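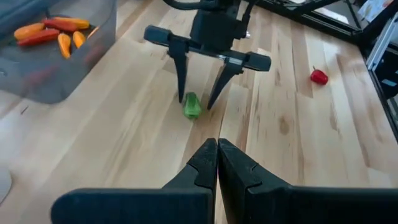 The trouble started with my aunt Usa's relish, which she had made for 20 years without writing down a word of it. When she moved out to Jevthorpe she left me the butcher-block table and one jar, half full, and said I'd figure it out (she has always had more faith in me than the facts supported).

So there I was on a wet evening in March with a small green pepper on the table and my phone propped against the sugar bowl, calling Thoa, who used to help Usa in the shop.

"What color is it?" said Thoa.

"Green."

"Green like what? Green like a lime, or green like a bus?"

I told her I didn't know what color the buses were where she lived, and she sighed for so long I had time to put the kettle on.

I had bought a whole bag of peppers that morning at Zalewska, the grocery by the bridge, and used up a good many of them already. The first batch came out sweet. The second made Lino from upstairs lie down on my kitchen floor with a dish towel over his face, saying things in Italian. He came back the next night, though, and he brought bread!

"Smell the stem," said Thoa.

I smelled the stem. It smelled like a stem.

"Now knock on it."

"On the pepper?"

"On the table, Jintana. Usa always knocked on the table before she cut anything. Two knocks."

I felt pretty silly, but I picked a spot over by the dark knots in the wood and knocked, 2 times, the way you'd knock at a neighbor's when you owe them money. And I swear I remembered it right then: being seven, chin level with these boards, my aunt knocking and then reaching past me for the jar of palm sugar on the low shelf. Palm sugar! I'd been using the white stuff the whole time.

"It's palm sugar," I said.

"Of course it's palm sugar," said Thoa. "What were you using?"

I said the line was bad and hung up.

I didn't have any palm sugar, of course, and Zalewska closed at nine. I looked at the clock, then at the pepper, then at the rain. Then I yelled up the stairwell for Lino to come down and watch the stove, grabbed the wrong umbrella, and ran for the bridge with my slippers still on.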